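Gripper Trials: Frequently Asked Questions

Compiled by Noelia Tejada and Olga Barroso for Siteo readers

Since the March issue went out we have had a wonderful pile of questions about our gripper trials on plastic baskets. We love getting these, so keep them coming! The answers are grouped loosely, the most popular first.

Why baskets?

They are cheap, they are everywhere, and they are surprisingly mean to a gripper. A slotted wall gives the fingers somewhere to go but can catch a fingertip on the way out. A smooth wall slips. Rims come in every thickness you can think of. We have learned more from a stack of baskets than from a whole season of blocks (and we like blocks).

Which grippers are you comparing?

Two parallel designs. One has the plain Drernano fingers, flat and fairly stiff. The other has the Kullo pads, which are softer and a little wider. Everything else stays the same within a session: same arms, same controller, same speed limit.

Do I need two arms to try this at home?

No, and please don't wait until you have a second one! Most of the single-grasp tests need only one. The second arm gets interesting when you want to pass a basket across, or steady one while the other gripper works on it. Océane Girard started with a single arm on a kitchen table and her notes are some of the best we receive.

How many grasps make a fair comparison?

We do 300 per gripper, split over several sittings. You can see a trend at 60, and that's plenty if you are choosing between two sets of pads for your own bench. Some 1,000 would be lovely, but then you are also measuring how fast the pads wear down, and that deserves a test of its own.

What does the setup look like?

Baskets of several colors and sizes, black arms, a wooden work surface.

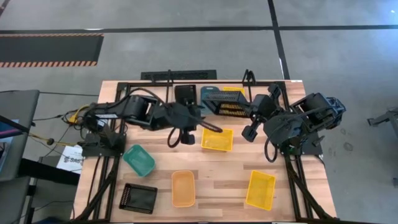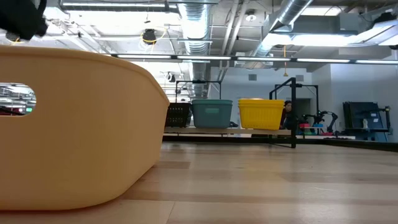

Siteo, Issue 2

Does color matter?

Not to the fingers, but very much to the camera. Black slotted baskets are the hard ones for us. The depth reading gets patchy around the openings and the arm tends to aim a touch too low. Bright yellow is a joy. If your numbers look bad on one basket, try the same shape in another color before you blame the gripper.

One camera or two?

Start with one looking down from above and get it well calibrated. A side view is the best upgrade we have made, though – it lets you see how deep the fingers sit over the rim, and the top view hides exactly that. Estíbaliz Urquijo runs hers from the side only and gets good results on tall baskets, less so on shallow ones.

How hard should the gripper squeeze?

Less than you think. Thin plastic bends inward and then springs back at the moment you let go, so the basket hops. Begin at the lowest force your controller allows and go up one step at a time until the basket stops sliding.

My cable keeps snagging on the basket. Help?

Leave a loop of slack at the elbow, then move the arm slowly through its full range by hand, power off, and watch where the loop goes. Adoración Barrios ties hers back with a strip of soft hook-and-loop tape and moves the tie whenever she changes the task.

Which controller do you use?

Ogunleye, with the stock settings apart from a gentler stop. We tried faster settings and the tilted grasps got noticeably worse, while the upright ones hardly changed.

What counts as a failed grasp?

A drop, a slip of more than a finger's width, or any grasp where a person has to step in. A basket that comes up tilted but stays put is a success in our sheet, with a "T" beside it. Some readers score that as a half. Either way works if you stick with it from start to finish.

Can I send in my own results?

Yes please! Tell us the gripper, the pads, the basket material and how you scored the tilted ones. Rough notes are fine, and failed runs are every bit as welcome as good ones. Olga reads the mail in the morning and usually writes back the same day.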